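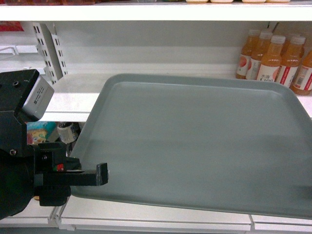
shimstock replied:
I'd leave the tray teach point alone until you've checked the fingers. You said in your first post it's dropping the left corner of the tray on the way out, and re-teaching is what everybody does first and then they do it again two weeks later. I did it three times on ours before I gave up and pulled the pads.

nightshift_tess wrote:
OK but I've already re-taught it twice, so I guess I'm that person! Quick recap for anybody who skipped page one: it's the Gemgate store cell, one arm, two-finger gripper, and it moves gray trays between the shelves and the checkout counter. It ran 1,663 cycles on the last set of pads without one drop. This set started slipping at 480. Same trays, same speed, same force setting. I wipe the fingers down before I start and again at noon.

mulejack wrote:
What are you wiping them with?

nightshift_tess wrote:
The orange degreaser from the shop cabinet, why?

mulejack wrote:
Because some of that stuff leaves a film on soft pads. I switched to plain alcohol on a lint-free rag and let it sit a minute before homing. Not saying that's your whole problem, but 480 is way short.

shimstock wrote:
I don't buy the cleaner theory. Film would make it slip all over and she's only losing one corner. That sounds to me like one finger is sitting proud of the other. Close them all the way with nothing in between and look at the tips from the wrist camera. Then loosen the finger bracket, push it square against the shoulder and snug it back up. Don't just crank the screw down, the bracket walks when you do that.

nightshift_tess wrote:
Closed them over by the checkout counter, tips together. There's scuffing down the inside edges on both. I can't tell from the camera if one is proud, they look pretty tight at the point to me.

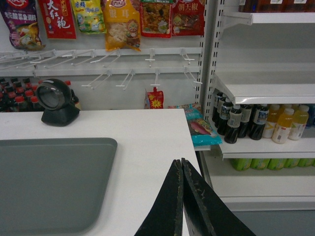 Re: Tray slip — pads or alignment? (page 3)

mulejack wrote:
Tight at the point doesn't tell you much, they can touch at the tips and still be open lower down. Slide a strip of paper in at the base. If it pulls free down there and grabs at the top, you're toed in and all your grip is on the last little bit of pad.

shimstock wrote:
Agree with mulejack for once. Paper test.

nightshift_tess wrote:
Paper pulls right out at the base. Grabs at the tips. So toed in, I guess? I had the bracket off in January when I changed the pads, and I bet I never seated it right when it went back on. Ugh.

feederbowl wrote:
Coming in from the Vultel side, we have the same style gripper on a different arm. Whoever set ours up wrote down the finger zero after every pad change and it saved us more than once. Ours reads 544 fully closed on good pads. Don't copy that number, yours will be different, but write yours down and tape it inside the cabinet door. If it drifts you know before the drops start.

mulejack wrote:
I still say dump the degreaser.

shimstock wrote:
And I still say it's got nothing to do with it.

nightshift_tess wrote:
You two can fight it out, I'm doing both. Here's what I did tonight, in order, so somebody can tell me what I missed:

Arm parked and locked out, air off (I forgot this once, never again).
Both brackets loose, pushed back against the shoulder by hand, snugged a little at a time, side to side.
Paper test at the tips, middle and base. Pulls the same all three places now.
Fingers wiped with alcohol, no degreaser.
New closed value written down — 2,709 on our controller, which I think counts in different units from feederbowl's.
Opened up at the shelf and had a look at the edges before running anything.

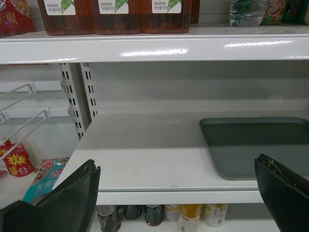 Fingers open at the tray shelf, worn strip on the right-hand one.

feederbowl wrote:
I wouldn't run that right one as is. Squaring the brackets doesn't give you back rubber. Do you have spares?

nightshift_tess wrote:
One pair, plus more on order from Flesard. I was hoping to get another week out of these.

shimstock wrote:
Week's fine if you slow down the pull off the shelf. I ran worse.

feederbowl wrote:
Sure, and then she gets a tray on the floor and can't tell if it was the bracket or the pad. Swap both fingers, same batch, redo the paper test, write down the number again. It's twenty minutes.

mulejack wrote:
Both fingers, yeah. Don't mix old and new.

nightshift_tess wrote:
Fine, fine, swapping both before the 6 a.m. start. I'll post the cycle count when it hits the first slip, or when I get past the old set. Does anybody know if the Yip pads fit this bracket? They're a lot easier to get out here.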